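Havbridge Office of Information Security
Posts from this account, Monday

1/ This month the Office is replacing the way staff sign in to shared systems. The change affects everyone who holds a Havbridge account, including part-time staff and contractors. Please read the whole thread before contacting the help desk.

2/ From September, a password alone will no longer open email, payroll or the document store. Each sign-in will also need a code from the Prillow app or a physical key issued by your department.

3/ Text message codes will be switched off. They can be redirected if a phone number is taken over by someone else, and our insurer has asked us to stop using them for staff accounts.

4/ Enrollment is open now and closes in 30 days. Accounts that have not been enrolled by then will be locked. They will be unlocked in person at the Ogola building, on presentation of a staff card.

5/ To enroll, sign in to the staff portal from a computer on the office network, open Account, then Sign-in Methods, and follow the prompts. Enrollment from home is not available during the first week.

6/ Staff who do not wish to install an app on a personal phone are not required to do so. Ask your department office for a key. We hold 500 in stock and have ordered more.

7/ Keys are signed out to one person and may not be shared, lent or left in a machine overnight. A lost key should be reported the same day. There is no charge for the first replacement.

8/ Shared mailboxes work differently. A shared mailbox will no longer have its own password. Members will reach it through their own accounts, and the mailbox owner must confirm the list of members before enrollment closes.

9/ We have found 28 shared mailboxes with no listed owner. Department heads have received the names. Any mailbox still without an owner at the close of enrollment will be archived. Its contents will be kept but no new mail will arrive.

10/ A word on passwords. The rule that made staff change them every quarter has ended. The new minimum length is longer, and passwords found on public lists of stolen credentials will be refused. Password managers are permitted. Kaltora is the one we support.

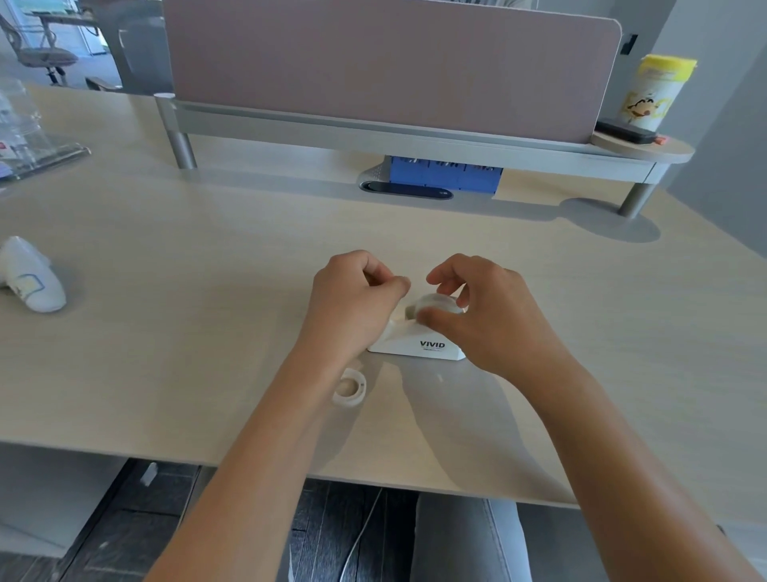 11/ Printers, scanners and meeting room equipment that send email will need a separate service account. Department offices should submit the equipment form, one line per item. The form asks for the room number and the serial number. Forms without a serial number will be returned.

12/ Please do not reuse a staff account for this purpose. Several scanners are at present signed in under the names of people who have left Havbridge, and those accounts will be closed along with the rest.

13/ Expect false messages during the change. We will never ask for a code by phone, email or chat, and neither will Kaltora or Prillow. If you receive such a request, use the Report button and delete nothing.

14/ If you have already given out a code or a password, call the help desk at once. Staff who report promptly will not face disciplinary action for the mistake.

15/ There are 2,000 accounts to enroll and the help desk expects long waits in the final week. Drop-in sessions will be held in the Ogola building lobby every Monday from 9 a.m. until noon. No appointment is needed. Bring your staff card and your phone.

16/ Staff on leave for the whole enrollment period will keep their accounts, and will be asked to enroll on the day they return. Managers should send us the dates of leave in advance.

17/ Replies to this account are not monitored in the evening. For urgent matters use the telephone number on the back of your staff card.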